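4. Preparar o canto de trabalho

Antes de mexer na Cletora, arranja-lhe um sítio fixo. Eu passei o primeiro inverno a levar a máquina de costura da mesa da cozinha para o armário e do armário para a mesa, e acabava por não coser nada (só de pensar em montar tudo outra vez, ia ver televisão!). Este capítulo parte do princípio de que já tens a caixa aberta e o pedal à mão.

4.1 A mesa e a luz

1. Escolhe uma mesa que não abane. Põe as duas mãos no tampo e empurra para os lados -- se ela dança contigo, vai dançar muito mais quando fizeres uma bainha comprida a toda a velocidade.

2. Encosta a mesa à parede só por um lado. O tecido precisa de cair para trás e para a esquerda da máquina, e uma cortina inteira ocupa imenso espaço.

3. Senta-te e alinha o nariz com a agulha, não com o meio da máquina. Parece mania minha, mas a Nabila Ouazzani, que me ensinou a coser em Salinas, corrigia-me isto em todas as aulas e tinha razão.

4. Põe o candeeiro do lado esquerdo. A luz da própria máquina chega para a agulha e pouco mais, e coser preto sobre preto ao fim da tarde é um castigo.

Nota: se a mesa for alta demais, sobe a cadeira em vez de serrares as pernas à mesa. Eu serrei. Ficou baixa demais.

4.2 A corrente

5. Com o interruptor da máquina desligado, encaixa primeiro o cabo do pedal na ficha lateral da Cletora. Tem de entrar até ao fundo, sem folga.

6. Só depois liga o cabo à corrente. Se a tomada da parede ficar longe, usa uma extensão em bom estado, pousada onde lhe chegues com a mão, e com fichas que correspondam às tomadas. Eu gosto das que têm interruptores próprios, para desligar o ferro sem ter de desligar também o candeeiro. 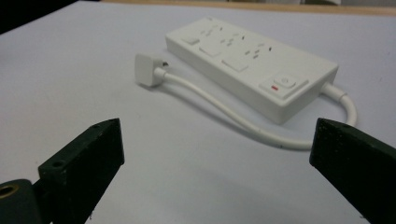 7. Passa o cabo do pedal por trás da perna da mesa e deixa o pedal bem debaixo do pé direito. Em chão de mosaico ele foge; um bocado de tapete antiderrapante resolve.

Cuidado: desliga sempre a máquina antes de mudares a agulha, o calcador ou a lâmpada. E nada de canecas de chá ao lado das tomadas, por favor!

4.3 A primeira costura

8. Enche uma bobina com linha de poliéster comum. Eu uso a da Trekunetti, mas qualquer linha lisa e sem pelo serve.

9. Corta um retalho de algodão com 20 cm de lado e dobra-o ao meio. Não comeces pela seda da tua avó.

10. Regula o ponto direito para o comprimento 3 e baixa o calcador -- esta é a parte de que toda a gente se esquece, eu incluída, e depois aparece aquele ninho de linha por baixo.

11. Carrega no pedal devagarinho e guia o tecido sem o puxar. Quem puxa é a máquina. Se puxares tu, entortas a agulha.

12. Vira o retalho e olha para o avesso. Se vires argolinhas soltas, volta a enfiar a linha de cima com o calcador levantado, antes de tocares na tensão.

Nota: guarda este retalho com a regulação escrita a lápis num canto. Os meus estão numa lata de bolachas Rorkomcombe, e ainda vou lá buscar o de março quando troco de linha.

Para mudar de agulha, passa ao capítulo 5.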